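Sunday night reset – do you guys really stick to it??

amerley_a
ok so I keep reading that I need one evening a week just for me. Bath, mask, phone off, whatever. Tried it 2 weeks running and both times I ended up folding laundry with a mask on. Is there a trick or am I just bad at relaxing

ulisesflores72
Put it on a Tuesday. Sunday is a terrible night, you're already dreading work. Phone in the kitchen drawer at 8, book, tea, done

BrittaE
disagree, Sunday is the only night my house is quiet. But I quit the phone off thing. My sister calls and I like talking to her, that IS the relaxing part

amerley_a
see mine rings and its my boss lol

BrittaE
well dont pick up for him!!

kleinschmidt_b
Unpopular opinion – the whole thing is a way to sell bath salts. I walk 5 miles and come home in a good mood. Costs nothing. My wife has the Jusovora set, smells like a candle store and she's still cranky after

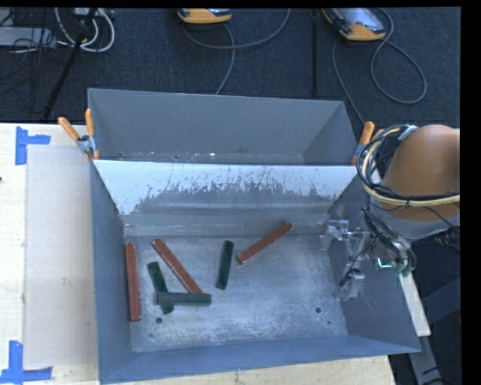 How long should a bath be if you want to sleep better after?

Twenty minutes does it for me, warm not hot, and out of the tub at least an hour before bed.

ulisesflores72
an hour before? I go straight from tub to bed and sleep like a log

Waltraud_K
Everybody's different Ulises. I get too warm and lie there till midnight. Cool bedroom helps, so do cotton socks, dont laugh

BrittaE
@kleinschmidt_b not everyone can walk 5 miles, my knees say no. And some of us like bath salts. I use the plain Urkent ones, big bag, lasts forever

kleinschmidt_b
fair enough on the knees. Still say a walk around the block beats sitting in hot water thinking about work

amerley_a
Ok so plan is: Tuesday, phone in drawer, short bath, no laundry. I'm going to shut the door to the laundry room so I dont see teh basket

Waltraud_K
Shutting the door is half of it. And don't buy anything new for it, use up what's in the cabinet first

ulisesflores72
report back

amerley_a
will do – if I fall asleep in the tub someone tell my boss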